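Ticket 2956: Zostska recliner stuck halfway
Status: open

Hi again! So I did what Miloslav Holub suggested on Monday, unplugged the recliner overnight and plugged it back in, and it still stops halfway up (footrest out, back flat, me stuck like a turtle). The hand remote lights up fine. I swapped the power brick with the one from our Heydari loveseat, same plug and everything, and got the same thing!

I also flipped it over and checked the cable to the motor. It was a bit slack, so I pushed it in till it clicked. That got me one full trip up and down, then back to stopping halfway.
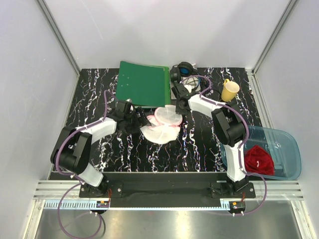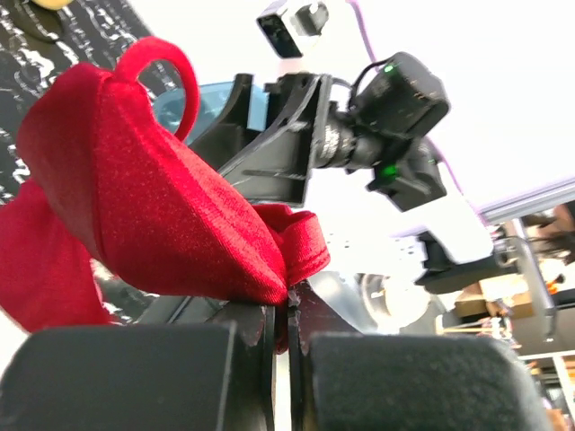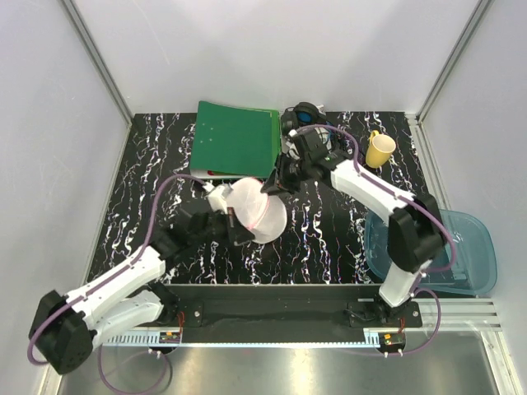

Could you just send a new motor? I'm happy to fit it myself, but I'd rather not pay the 50 dollar visit fee again.

Thanks, Danica Vávra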